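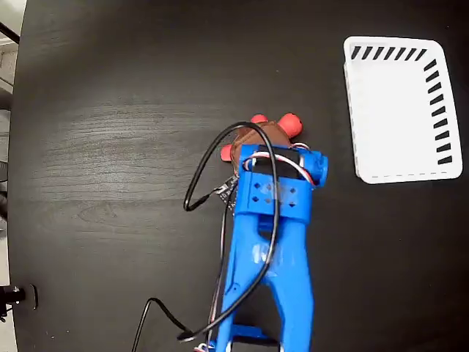
Evangelia Christodoulou had wondered on the way over whether there would be much to look at, and she said afterward that she could happily have stayed until supper. She was one of 38 people who signed up for the open afternoon at the Betholm workshop in January, and she brought two grandchildren who had to be coaxed back into their coats.

The afternoon belonged to Kotuvik, the small group that has been putting together tabletop robot arms in Betholm for the better part of six years, and which opens its doors every winter when the evenings are long and people are glad of somewhere warm to go. Bernd Kuhlmann welcomed everyone at two o'clock with a short talk (well, he had promised a short one!) on how an arm learns a job by being guided through it again and again. The job this year was a humble one, picking up a toy turtle and putting it in a white tray, and he assured his listeners that it gives a beginner plenty to chew on.
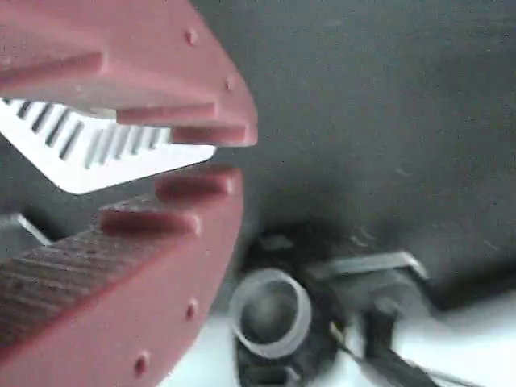
Could visitors try the arms for themselves? Anyone over the age of six was welcome to have a turn, with one of the group sitting alongside.

The line for those turns soon reached the coat rack, and it was a friendly line, with a good deal of advice being passed forward from the back. Rosemarie Meinecke, who looked after the sign-up sheet, kept each turn to a few minutes and still ran over by nearly half an hour. Much of the talk was about how hard it is to judge distance when your own hand is not the one doing the reaching, and how quickly

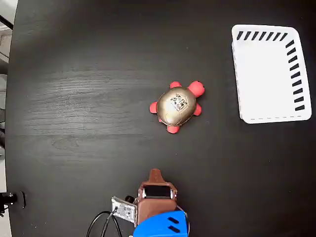 the children got the hang of it while their parents were still asking which way was left. Liên Ngô, who led the second half, told the room that a toy with short legs can be taken hold of in all sorts of ways, and that the group likes to set it down at a new angle each time so the arm does not get too used to one spot.

There was coffee and plum cake in the hallway, and the talk out there went on until well past five. Kotuvik will hold a beginners' evening in March, with 21 places, and names can be left at the workshop desk.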